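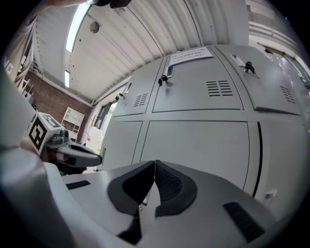 March 7, 2021

Spent the afternoon on the lockers at Gasovdale. The Colleo key register and the cabinet itself have disagreed for months, so I worked along the upper row first. Light-grey metal, a slotted vent in each door, a notice put up at the top of the middle one, and two of the locks with their keys still in them. The right-hand door stands slightly open. I suspect the hinge, though the catch may be set too far back. A spacer washer would settle it either way.

Key 731 turns freely. Key 792 binds at a quarter turn and needs graphite - not oil, which gums the pins. Tried it 7 times with light pressure and got the same result each time. Tellow will cut a replacement from the code but wants the cylinder number, and that is stamped on the inside face where I can't read it without taking the cam off. Two screws, both tight. Left them for tomorrow.

Wiped the vents with a dry brush. Lower row untouched.

Walked home by the canal and bought noodles at Tăng. Wrote up the register after supper, in pencil. The notice wants retyping in larger letters before June. Must take the small screwdriver in with me, and the graphite.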